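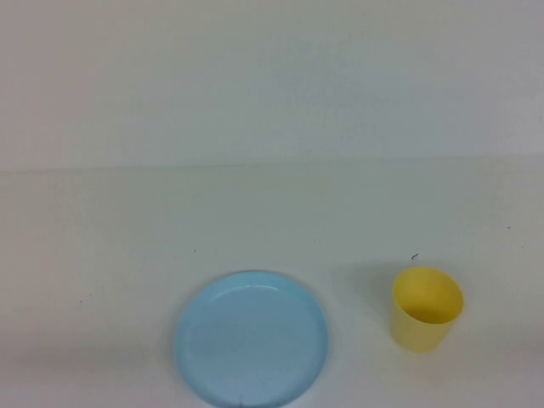 Blue plate and yellow cup on the white table.

Selling an older schoolmaster: how much to put in the advert?

Posted in: Buying, Selling & Loaning > Ponies

gatepost_jen
I'm writing the advert for our gelding and have got stuck. He's 13.2, a grey, rising 17, and my daughter has outgrown him by a good few inches. He's done Pony Club, local show jumping up to 80cm, a bit of hunting and plenty of hacking alone and in company. He is called Huson and he's been with us for six years.

He has mild sweet itch. It's managed with a rug from spring to autumn and he's never rubbed himself raw with us. He is also a sod to clip, and needs sedating for his head. Do I put both in the advert, or mention them when people ring? My yard owner says if you list every fault you get no calls. I'd rather not have people drive two hours and feel misled.

Also no idea on price. I had 3099 in my head and my husband says that looks odd.

cobs_and_robbers
Put the sweet itch in. It's a health thing and anyone sensible will ask. The clipping I'd leave for the phone call, half the ponies in the country are rude about having their ears done.

Your husband is right about the price. Put three thousand and expect to be knocked down a bit.

Kinga Kocsis
I would put both in. When we were looking last year we travelled to see a mare near Tornemville and found out in the yard that she couldn't be shod without a twitch. We would have gone anyway if we'd been told, because she was lovely, but by then I didn't believe anything else the seller said and we left without riding her. One line in the advert would have sold that pony.

Rising 17 isn't a problem if he is sound. Say what he is doing now, this month, and what he did two years ago, and keep them separate. Too many adverts say "has competed to" and it means in another decade with another child.
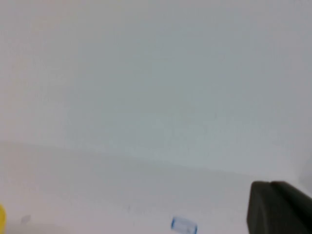 Do you have his vet records together? We asked for the last two years for every pony we tried and only one seller could find them. Also check his passport is in your name and his microchip scans where it says it does. Our first one had never been changed over from two owners before, and it took weeks to sort out.

hayloft62
I disagree about the clipping going in. An advert is there to get the phone to ring. You're not hiding anything if you tell them on the phone before they set off. If you write "needs sedating" in print then people read it as dangerous and scroll past. I've sold ponies for 30 years and I've never had one come back.

Kinga Kocsis
You can word it. "Sedated to clip head, fine for body" doesn't sound dangerous to me. It sounds like somebody who knows their pony.

hayloft62
It does to a first-time buyer, and that's who wants a 13.2 schoolmaster.

gatepost_jen
He isn't fine for body, he's just less bad.

cobs_and_robbers
Then don't write that he is!

maresnest
Have you thought about loaning? At 17 with sweet itch he might go for less than you hope, and at least with a loan you have a say in where he ends up. We loaned Grisska out for four years to a family in the next village and she came back in better nick than she left. Get it in writing though, including who pays the vet, whether they can move yards and how much notice each side gives.

hayloft62
And I know three people who had a loan pony dumped back on them in January with a week's notice and feet like slippers. If she needs the money for the next one, sell him.

gatepost_jen
We do need at least part of the money towards the next one. I'd thought about a loan with a view to buy, but everyone I've spoken to about that has ended up in a row over what happens if the pony goes lame in the trial. I'd be more comfortable with a proper vetting and a sale.

maresnest
Fair enough. In that case insist on a vetting, even if the buyer says they'll not bother. A five stage on an older pony can throw up all sorts of little things that don't matter for the job, so some go for the two stage. That's their choice. Just don't let him go without one or the other.

tackroom_tina
Does tack go with him? I'd sell it separately unless it was fitted to him recently. Our Haddad saddle was worth a fair bit on its own and the buyers' fitter said it didn't suit the pony any more anyway. Rugs are different, throw in the sweet itch rug. They're a pain to get in the right size and it shows you've been looking after it.

gatepost_jen
Saddle was last checked in January so it does fit him. I'll offer it as an extra. Rug is going with him, yes, and his fly mask.

This is what I have now. Tell me if it's too long:

"Huson, 13.2hh grey gelding, rising 17. Genuine family pony, currently hacking four times a week and jumping to 70cm with my 13 year old. Has jumped 80cm and hunted in previous seasons. Good with farm traffic, to load and with the farrier. Mild sweet itch, managed with a rug, which goes with him. Needs sedating to clip. Sadly outgrown. Vet records available, vetting welcome. Home more important than price but sensible offers please."

Kinga Kocsis
That's good. I'd ring up about him. Add where you are, and say if he lives out.

cobs_and_robbers
Take out "genuine", everyone writes it. And put a price on or you'll get fifty messages asking how much.

hayloft62
Still wouldn't have the clipping in there. But it's your pony. Get a photo of him stood square on hard ground with no rug and a video of him being ridden by your daughter, and one of him being caught in the field if he's easy.

gatepost_jen
He's easy if you have a bucket. I'll do the video at the weekend. It's going in with the clipping left in and £3,000 on it, will let you know if the phone rings.

Last updated: 18 Aug 2020

We use cookies to keep you logged in and to remember your forum settings. By continuing to use this site you agree to our use of cookies. Accept / Manage settings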